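Getting a rendered column to look round instead of flat?

Asked by posano_k
Fri 8 December
Filed under: 3D and rendering, beginners
Views: 100

Hi all, hoping someone can help before I lose another evening to this.

I'm doing a lobby mockup for my cousin's shop, simple stuff, floor, ceiling slab, a couple columns, a counter. Free software, old laptop. My columns look like paper strips. They ARE cylinders, I can spin around them and they're round, but as soon as I render it's one flat white stripe with the sign color on it. No shading at all.

What I've tried:

More segments on the cylinder, went from 16 to 100. Edges got smoother at the top, still flat.

Turned the lights up. Worse. Everything went white, ceiling and column melted into each other and I couldn't see where one stopped.

Turned the lights down. Now it's a gray stripe.

Also my logo gets stretched sideways when I put it on. It's a circle in the file and comes out an egg. Is that the same problem or a different one?

The material is plain white, no texture, called "Genau matte" in the library that came with the program. I didn't touch the settings on it. Don't really want to buy anything.

Thanks in advance

2 answers, sorted by votes

Answer 1 (accepted)
Laurinda Frade

Two different problems. Lights first.

Flat stripe almost always means either your light is coming from right behind the camera, or your ambient is way up. Or both, sounds like both. When light hits the whole front evenly there's no dark side, and no dark side = no round. Segment count does nothing for this, put it back to 32 or so and save your laptop the work.

What you want is sides a bit darker than the middle. Only a bit. And some color break near the top so white column doesn't run into white ceiling, a stripe or band is enough. Same at the bottom if you've got dark stuff in front of it.

Matte white, purple trim, nothing fancy on it:
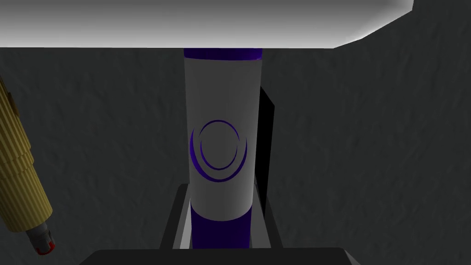 Step 1. Kill the ambient
Find it in world or enviroment settings, depends on your program. Take it all the way to zero and render once. It'll look awful. Good, now you can see what your real lights are doing. Bring it back up slowly till the shadows stop being black.

Step 2. Move the main light
Off the camera. Overhead works for a lobby, big soft area light, not a point. Point lights give you a hard hot spot and on plain white it blows out right away. If you want more drama put it to one side, but for a shop I'd keep it even.

Step 3. Pull the white down
Pure white material is a trap. Nothing in real life bounces back all the light. Set the base color to 80 percent or so, it'll still read as white next to everything else. This is likely why turning the lights up melted it into your ceiling. Do the ceiling too but pick a slightly different value, so there's an edge.

Step 4. Smooth shading
Check it's on for the sides, and off (or a hard edge) for the caps. If the caps are smoothed along with the sides you get weird smudges at the top.

Now the egg. Your logo is being wrapped around the whole column. The unwrapped side of a cylinder is a rectangle, width is pi times the diameter, height is the height. If that isn't the same shape as your image, it stretches. Either make the image that same shape with the logo small in the middle of it, or use a decal and project it from the front. Decal is quicker. Keep the logo well narrower than the column though or the edges smear as it goes around the curve.

Save a copy before you do the world settings, some programs don't undo those.

Answer 2
coelho_builds

just add a gradient to the texture. darker left and right. did this for years on slow machines, no lights needed

only works from one angle tho. if your cousin wants a walkthrough forget it

Comments on Answer 1

posano_k: Ambient was at full. Full!! Dropped it and moved the light up to the ceiling and it's round now. Thank you. Still fighting the decal, it shows up on the back too, like mirrored?

Laurinda Frade: It's projecting straight through. Look for a depth or distance setting and make it less than the column's thickness. Or there's a "front faces only" checkbox in some of them.

posano_k: Checkbox. Got it. Material question, does it matter that it's the matte one, should I go glossier?

Laurinda Frade: Leave it. Gloss on a plain column mostly reflects your empty scene, and then you need stuff all around to reflect.

grevimska: same problem here but with a sphere, do the steps work for that

Laurinda Frade: Lights and white value yes. Texture part no, spheres pinch at the poles, ask it as a new question and put your program name in teh title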